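Can a machine tidy up after us yet?

Those of you who came along to the August open afternoon at Barkemeo will know that I have been promising (or threatening, depending on whom you ask) to write something about household robots for a good long while now. I was asked about them again at the tea table, by a lady who wanted to know whether she should hold off replacing her vacuum cleaner until something came along that could do the whole house. My answer was to buy the vacuum cleaner, but I did go away and think about it a bit more, and I had a very pleasant chat with Ertuğrul Tatlı, who has been following the subject for 18 years and still gets excited about it, bless him.

His view is that we all ask about the wrong chores. People want to hear about cooking and ironing, when the jobs that eat up the day are the small ones, such as picking a thing up, putting it where it belongs and going back for the next. At Stitstead, the craft shop where I help out in the mornings, we shift baskets of wool from shelf to table and back again all day long, and I had never thought of it as difficult until he started asking me how I do it. How do I know where the rim is? What do I do when it tips? I hadn't the faintest idea, I just pick it up!

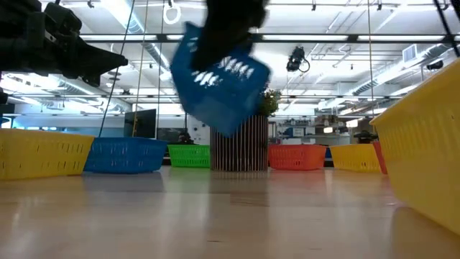 A blue basket in mid-air over the table, with the rest of the baskets and a striped planter round the edges.

A plastic basket is an awkward customer, if you think about it. It is light, it bends if you squeeze it, it is full of slots, and it swings about if you take hold of it on one side only. Add a shiny table and a houseplant that you would rather not knock over and there is quite a lot to get right, even before anybody puts anything inside. Ertuğrul reckons that moving a basket from one known spot to another is well within reach, and that the trouble starts when a grandchild has been in and left everything somewhere else.

So where does that leave the rest of us? He gave me his own marks out of ten, which I pass on for what they are worth. Lifting and carrying light things gets a 6 from him. Folding a fitted sheet he refused to score at all, and I can't say I blame him, as I have been at it for 46 years and mine still go into the cupboard in a ball.

If you have a chore you would like us to ask him about, drop a note in the box by the till at Stitstead and I will put the best ones to him for the next issue.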